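Keeping a suit jacket looking decent between cleanings

I wear a jacket most days for work, and for years I sent every one of them to the dry cleaner the minute it looked tired. My gray one from Raditz went shiny at the elbows after two winters of that, and I finally asked the woman at the Sullard counter what I was doing wrong. She told me to stop bringing it in so much! So now I do most of the upkeep at home, and the cleaner sees each jacket maybe twice a year, once in October when the heavy ones come out and again in spring.

Brushing comes first. Get a clothes brush with natural bristles (mine is a Didmont and I love it, but any soft one will do) and brush the jacket when you take it off, before it goes in the closet. Start at the shoulders and work down with short strokes. Do under the collar too, that's where all the dust and skin and hair ends up. Lint rollers are fine for cat hair in a hurry, but they leave a little stickiness behind and I try not to use one every day.

Then let it hang out in the open overnight. I have a hook on the back of the bedroom door for this. Empty the pockets - all of them, including the inside one with the pen in it - or they'll start to sag and you can't really press that out later.

Hangers matter more than I used to think. Wire ones leave those little bumps in the shoulders. I bought wide wooden ones, and they take up way more room, so I had to get rid of some shirts, but the shoulders sit right now. Leave a couple of fingers of space between jackets if you can.

For wrinkles I steam. The bathroom-with-the-shower-on trick does work for light creases, give it 20 minutes with the door shut and then let the jacket dry completely before you wear it. For anything worse I use my little Ibarra handheld steamer. Hold it an inch or two off the cloth, keep it moving, and steam the inside of the sleeve first. Stay off the lapels as much as possible. The roll of the lapel is pressed in at the factory and if you flatten it with an iron it looks like cardboard. If you absolutely have to iron, use a damp cotton dish towel on top, wool setting, and press down and lift. No sliding back and forth!

Spots: blot, don't rub. Cold water on a white cloth, working from the outside of the spot in. I've had good luck with a drop of plain dish soap in a cup of water for salad dressing, which I seem to wear about as often as I eat. Try it on the inside hem first. Red wine or ink I don't even touch, it goes straight to Sullard.

Loose buttons, fix them the same night. Wrap the thread around the stem a few times under the button so it has room to sit over the cloth. I keep gray, navy and black thread in a mint tin with two needles.

Moths are the other thing. Cedar blocks need a light sanding every so often or they quit smelling like anything, and a clean jacket in a zipped cotton bag is safer than a dirty one with 50 cedar balls around it.

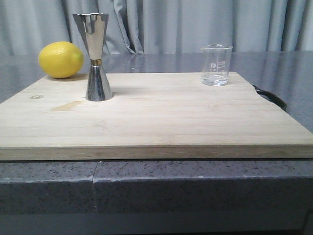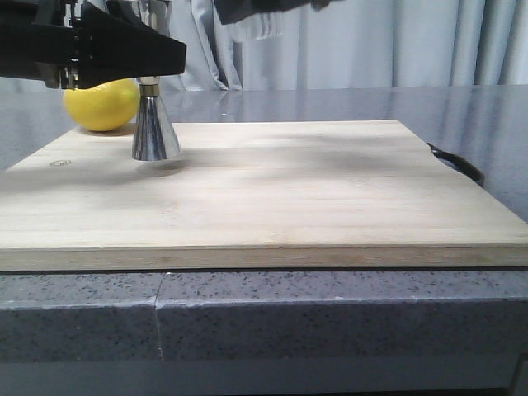
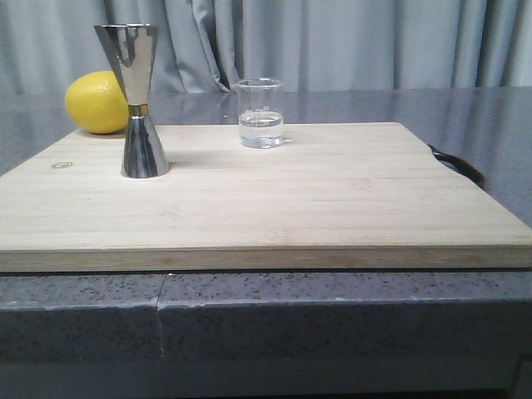

The jigger at the counter.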